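Irnurby releases Handon 2 with a rewritten grasp planner for clothing and other soft goods

Software | November

Irnurby has released version 2 of Handon, its control and planning package for robot arms that handle textiles. The release replaces the grasp planner, changes how camera and joint data are time-stamped, and drops support for the old configuration format. Existing users can install it from the usual package server. The 1.x branch will get security fixes only.

Handon is used mainly by laundries, garment sorters and university groups. The software takes a camera stream and the arm's own state, decides where to grip a piece of cloth, and produces a motion that the arm controller can follow. Earlier versions did this in three separate steps. A segmentation model marked the cloth, a second routine ranked candidate grip points, and a motion planner tried the candidates in order until one could be reached.

According to Tassanee Thaweesak, who leads the planning work at Irnurby, the weak spot was the handover between the second and third steps. "The ranking knew nothing about the arm," she said. "It would put a fold at the back of a drum at the top of the list, and the planner would spend its whole time budget finding out that the elbow could not get there."

In version 2 the ranking and the motion check run together. Each candidate is scored on two terms, the expected hold and the cost of the path to reach it, and candidates with no valid path are removed before they are ranked. Irnurby sets the default limit at 200 candidates per cycle. The limit can be raised in the configuration file, but the release notes advise against it on machines without a graphics card.

The company tested the planner on a set of 282 recorded pick tasks, all of them involving clothes inside a round opening or a deep bin. The median planning time per pick was 90 milliseconds on Irnurby's own workstation. No figure is given for the 1.x planner on the same hardware, so a direct comparison will have to wait for outside users. The recordings will be published later under the name Petchrat, together with the scripts used to score them.

Time stamps

The second large change is less visible and will probably cause more work for people who are upgrading. Handon 1.x stamped each camera image when it arrived at the host computer. Joint readings were stamped at the controller. The offset between the two clocks was estimated once at startup and then treated as fixed.

Version 2 stamps both at the source and estimates the offset continuously. When the estimate moves by more than a set threshold, the affected segment is flagged in the log and left out of training exports by default. Users who have written their own export scripts need to read the new flag field or they will pass the flagged segments through without warning.

The change matters most for thin or dark fabrics, where the perception model depends on the way a fold moves over several images. If the gripper position lags the image by even a few samples, the model learns to close the fingers too early. Irnurby says it found this fault in its own training data while checking why dark jackets were being dropped more often than pale shirts.

Recordings from hand-held tools

Handon 2 also reads recordings made with hand-held grippers. These are tools with a camera and a pair of fingers that a person carries through a task, with no arm attached. The new importer recovers the tool's path from the video, reads the finger opening, and writes both into the same log format that the arm uses. The planner and the training code then make no distinction between the two sources.

The importer expects square black-and-white markers where a fixed reference is needed. It can run without them, but the path estimate drifts when a large piece of cloth fills most of the view, and that is common in unloading tasks. The log viewer now shows a confidence trace under the video so that drifting sections can be trimmed by hand.

Wide-angle lenses are supported through a new calibration routine. It asks for 200 views of a printed board and takes a few minutes to solve. Lens files from version 1 cannot be reused.
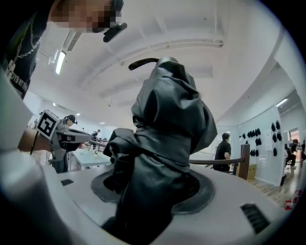
A dark garment at the round opening of a white unit, with a hand-held gripper and its marker at left.

Clothing that comes out twisted is still the hardest case. A planner that sees one bunched mass has no simple way to tell a sleeve from a hem, and the best grip point for lifting is often a poor one for spreading the garment afterward. Handon 2 handles this with a regrasp step. The arm lifts, the perception model runs again on the hanging cloth, and a second grip point is chosen from the new view. Thaweesak said the team looked at planning both grips from the first image and gave up on it – the prediction of how the cloth would hang was too poor to be useful.

The regrasp step is off by default on single-arm systems. It can be turned on where there is a flat surface within reach to set the garment down.

Upgrading

The old configuration format is gone. A conversion tool is included and handles most files, with two exceptions: custom collision shapes must be entered again, and speed limits are now given per joint where they used to be given as one value for the whole arm. The tool stops with an error if it finds either. It does not guess.

Logs from 1.x can be opened in the new viewer but cannot be used for training until they have been passed through the offset estimator. On long recordings this is slow, and Irnurby suggests running it overnight.

The controller interface is unchanged, and drivers written for 1.x should load without edits. One outside group, the textile lab at Loston, has been running a release candidate and reported a memory leak in the log viewer when several camera streams are open at once. The leak is listed as a known issue and a fix is planned for 2.1 – until then the advice is to close the viewer between sessions.

Two-arm planning, which had been listed on the roadmap for this release, has been moved to a later version with no date given.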